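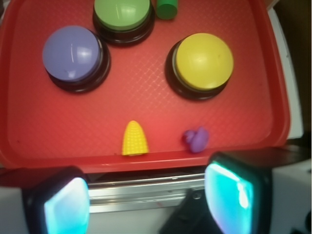 My state's science standards were last rewritten in 2009, and it shows in how people argue about research. Most adults I talk to learned a list of facts and very little about how anyone came to know them. When a finding gets revised, they take it as proof that somebody lied.

Last August the Hodham library ran 2 evening talks on vaccine trials. The speaker spent most of her time on error bars. People stayed late and asked good questions, including what a 95 percent confidence interval does and does not tell you. I doubt any of them had been asked to think about that in school.

Surveys on trust in science get plenty of press, and the usual advice is for scientists to communicate better. Fine, but a clearer press release won't help a reader who has never seen a study fall apart and get redone. I would start in grade 9, with one experiment repeated all semester and every bad result left in the notebook. The Pistaleck schools already do a version of this, and it costs them very little.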